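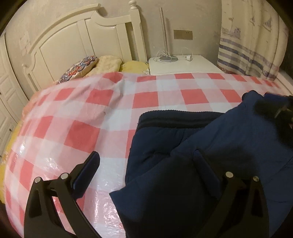 # Turneneck Opens Journalism Fund in Memory of a Columnist Who Would Have Asked Who Was Paying

**February 13, 2026.** The Turneneck Review today opens applications for the Feng Bursary, a yearly grant for new opinion writers who have no savings, no uncle in publishing and no spare room in an expensive city.

It is named for the late Feng, who wrote under that single name and filed 571 columns for the Review, most of them on housing and most of them after deadline. Each writer chosen will get $1000 and an editor who answers email. 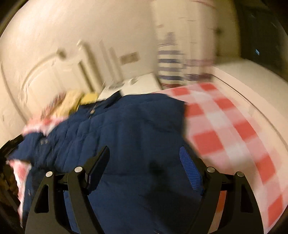

Applicants should send one unpublished column of no more than 600 words. Pieces that open with a dictionary definition will be read, but with a heavy heart.

*Page last changed: February, to correct the word limit*

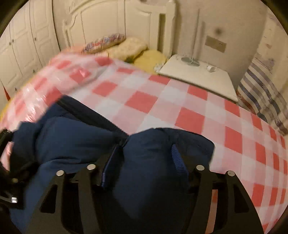

"Feng once returned a prize because the dinner cost more than the check," said Uthai Chaiyaporn, editor of the Review. "There will be no dinner."

The money comes from readers and from Endix, a printing firm in Flonton, which has asked for no say in the judging and has been given none. Shengli Xu, who edited the column for its last years, will read every entry.

Entries close 30 days from today. Late ones will be turned away, a rule Feng would have broken.

**Press contact:** Shengli Xu, The Turneneck Review, Flonton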